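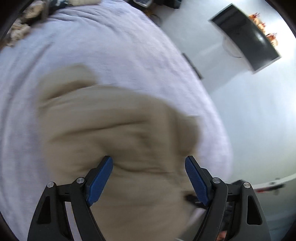 Fig. 1. Khaki garment on the bed, hand-held gripper, fingers open. Note the motion blur.

Lecture notes – collecting demonstrations for cloth
Notes by Shirley Heywood, from Anil Pisharody's session

Recap from last time: policy learns from pairs, what the camera saw + what the hand did next. No reward, no simulator. So the examples ARE the spec. If the examples are sloppy the policy will be sloppy in the same way.

Why hand-held. Person holds the gripper, goes where the cloth is. No arm to mount in somebody's bedroom. Camera rides on the tool so the view at training is close to the view at run time. Cost: you only get what the wrist sees, and the wrist moves.

Blur (Fig. 1). The cloth edges are smeared, but the folds can still be made out. Two opinions on this. Anil keeps such frames, because the robot will move too and will get blur of its own. The Preveck group throws out anything over a sharpness cutoff – sorry, under. Exercise 2 asks you to try both.

Background. Lavender cover in Fig. 1, wrinkled, and wrinkles in a cover look a lot like folds in a garment. Good. Want that in the set. First Jullora set was all one bare table, 281 episodes, and the policy fell apart on a bedspread. Vary the surface before you vary the garment.

What counts as an episode
Start: garment down, fingers open, hand still for one beat.
End: garment folded, fingers open, tool pulled back.
Everything between stays in, including regrasps. Do not cut out a missed pinch if you recovered from it. Recoveries are worth more than clean runs (see Ko handout, section 4).
Drop the episode if you used your other hand on the cloth. Write down that you dropped it.

Pace. Beginners rush. Slow down before the fingers close, the width signal is noisy and a fast close gives you maybe two usable samples. Elsewhere normal speed is fine.

Starting states – shake the garment out and let it fall, dont arrange it. People arrange it without noticing. Swap operators every 30 episodes, habits show up in the data (everyone has a favorite corner).

Logging: operator, garment, surface, lighting, kept or dropped. Use the Rostetti sheet, not your own.

For next time: 12 episodes per pair, at least two surfaces. Bring the raw files, not trimed ones. Read the part on aligning finger width with video timestamps, we start there.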